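The Plelness nightstand, drawer fit and placement

10th November

The Plelness is a single-drawer nightstand from Skimenari. Mine is the white one with the small round knob. I moved it in October from the bedroom to the corner next to the Korletey desk, and the drawer has been on my list of things to fix since then. These are my notes on the position, the slides and what goes in the drawer. The assembly notes are in an earlier post and have not changed, except that I now tighten the slide screws last.

The corner has a table leg on one side and the desk on the other. The leg on the left slants, so the gap beside the nightstand is not the same width at the floor as it is higher up. I measured at the height of the top and at the baseboard and used the smaller figure. On the right the limit is the desk, and there the thing to check is the arm room you need to reach into an open drawer. The drawer box itself clears without trouble.

My drawer travels 263 mm from closed to the stop. That is shorter than the cabinet is deep, so a strip at the back always stays under the top, and small things end up in that strip. Something round will go to whichever side is lower. An apple is good for testing this. Put it in the middle, push the drawer shut at a normal speed, open it again and note where the apple has gone.
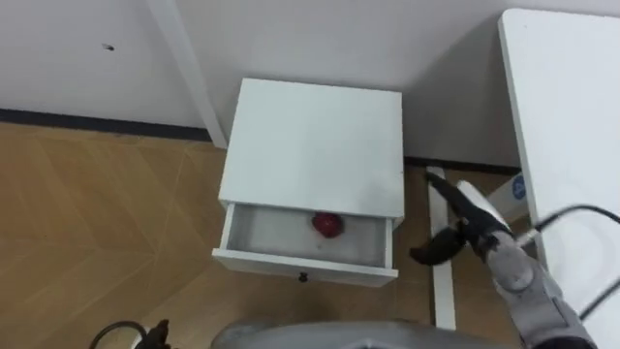 I ran the test several times before touching the feet. The result was not consistent enough to call the floor out of level, so I put a spirit level across the top, then front to back. Side to side was fine. Front to back it was low at the rear by 2 mm. I put a felt pad under each rear corner and repeated the measurement after a night, when the felt had compressed. It then read level, and I left it.

Leveling matters more with this nightstand than with a heavier one. The box is light, and pulling the drawer out moves the center of gravity forward. With the rear low you don't notice. With the rear high, a loaded drawer can start to tip the whole unit. If you pad the back, stop at level and don't add another layer for luck.

The second item was the slides. They are plain side-mounted runners, each held by 4 screws, and the rear ones are awkward to reach with the cabinet upright. I took the drawer out and laid the cabinet on its back on a towel. One rear screw on the left had backed out far enough to touch the drawer side, which explained the rubbing sound in the last part of the travel. I drove it home by hand. A powered driver will strip these holes, and I know this from the bedroom one.

While the drawer was out I vacuumed the cabinet and wiped the runners with a dry cloth. I did not use oil. Oil collects dust, and after a few months the drawer is slower than it was to begin with. A little candle wax rubbed on the contact surface does the job and can be wiped off later. Then the drawer went back in, and I pulled it to the stop and pushed it home a few times to spread the wax.
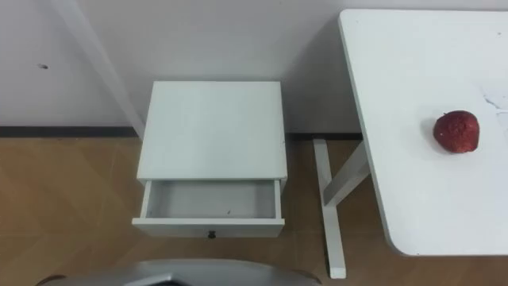
A comment under the October post disagrees about wax. The reader has the same nightstand in a rental in Ernen and says that wax stiffened up there over the winter in an unheated room, and that a dry silicone spray had lasted longer. The comment also recommends spraying the cloth and not the runner, which keeps the stuff off the floor, and asks whether I had considered a drawer liner.

I have no unheated room to test in, so I will take the first point as given. On the spray I would add that overspray on a wood floor is slippery and hard to see. The cloth method is the right one. As for the liner, I tried one and took it out. It lifted at the front edge, and a phone charger caught on it every time.

The alignment of the front is the last thing to check. Close the drawer and look at the seam under the top. It should be the same thickness from left to right. If it widens toward one side, loosen the two front slide screws on the wide side, raise the drawer by hand until the seam is even, and tighten. It takes some patience, and the screws pull the slide slightly out of place as they bite. I overcorrect a little before the final turn. 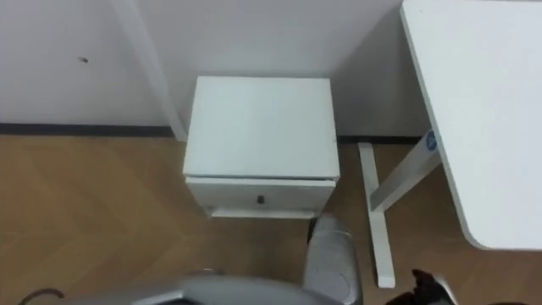
Filed under: Small furniture / Corner by the desk

Distance from the wall. I had been pushing the nightstand back until it touched the baseboard, which means the cabinet stands off from the wall by the thickness of the strip. For a lamp cord that is enough. For a charger plug it is not. I tried 45 mm behind the cabinet, and a flat plug fits, but pens and receipts fall down there too. I went back to touching the baseboard and run the charger from the desk side.

I also considered turning the cabinet so that the drawer opens toward the desk. It saves floor space on paper. In use you would be pulling the drawer into the place where your legs go, so the present orientation stays.

The top is for one item at a time, at least in theory. Anything round belongs in the drawer, and fruit goes back to the kitchen in the evening. The white surface shows gray marks quickly. A damp cloth with a drop of dish soap removes most of them, and what remains I no longer chase.

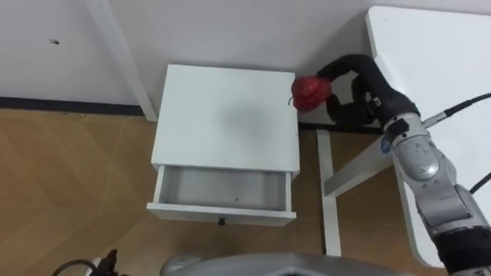 Still to do

Fill the small hole in the wall to the left. Replace the felt pads when they flatten. Check the left rear screw again after a month of normal use, and if it has moved, take it out, put a sliver of toothpick and wood glue in the hole, and refit it the next day. The bedroom nightstand needs the same treatment on both sides.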